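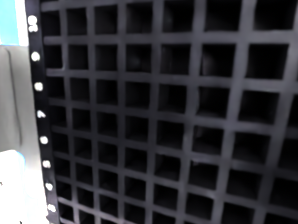

Rack model, dark gray, open compartments.

08/06/2018

Slept badly, up before the alarm. Spent the first hour on the seed inventory, which I had put off since January. The Keltberg beans are down to one envelope. The Luvimby squash is fine, though I no longer trust the germination figure I wrote on the packet, so I put 30 seeds between damp paper towels on top of the fridge and will check them in six days.

Moved the cabinet hygrometer to the lower shelf. It reads 3 points higher there than it did at the top. Either the air near the floor is damper or the sensor has drifted. A salt test would settle it — I have the jar but no lid that seals.

Digby Ellery called at lunch about the soil results. Phosphorus is high again in the east bed, so no bone meal this year. He wants to try buckwheat after the garlic comes out. I said yes to half the bed.

Paper envelopes: 200 ordered from Bangash, the small size with the gummed flap. The last batch did not stick in humid weather and I ended up using tape. Sadia Jafri folds her own from brown paper and says they hold for years. I timed myself folding one and went back to the order form.

Watered the tomatoes at the base after supper. Some leaf curl on the plants nearest the wall, lower leaves only, no spots. Will look again in the morning before the sun gets on them.

Still owe Daichi Sasaki his lettuce seed and the postage for the garlic.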